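Flaltota dropped a donut

OK quick one, I have to be back on the floor in 30 minutes.

So the donut demo. Two display cases, clear lids, donuts in little paper boxes, customer points at one, Flaltota serves it. Worked fine all morning. Then it closed a gripper on Slamet's thumb. He's OK! Red mark, no blood, but it pushed for up to 3 seconds before it gave up and that is way too long.

We went back through the logs over lunch (cold noodles, thanks Rahel). The robot thought the lid was still open and in its way. Slamet was reaching in behind the case to straighten a box and the hand got read as the lid handle. Both dark blobs near the top edge at that angle, he had gloves on. Sigh.

What really bugs me is the force limit. We set it low at Istport in September and then somebody - me - loaded the old config after the Bartoš update. No warning, nothing. It just runs.

So this afternoon we went thru the whole routine by hand, lids up, tray out, one of us calling the pointing.

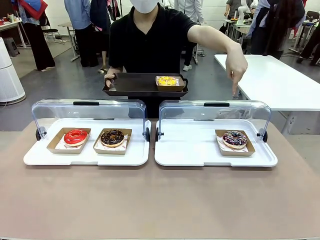
What changes now

Force limit gets checked at startup, and if it doesnt match, no motion at all. Rahel already has this half written.

No reaching behind the cases while the arms are live. Stop button first, then hands.

Still open: the handle thing. Rahel wants new training data, I want brighter handles. Slamet wants a donut.

More when Justier sends the replacement finger pads.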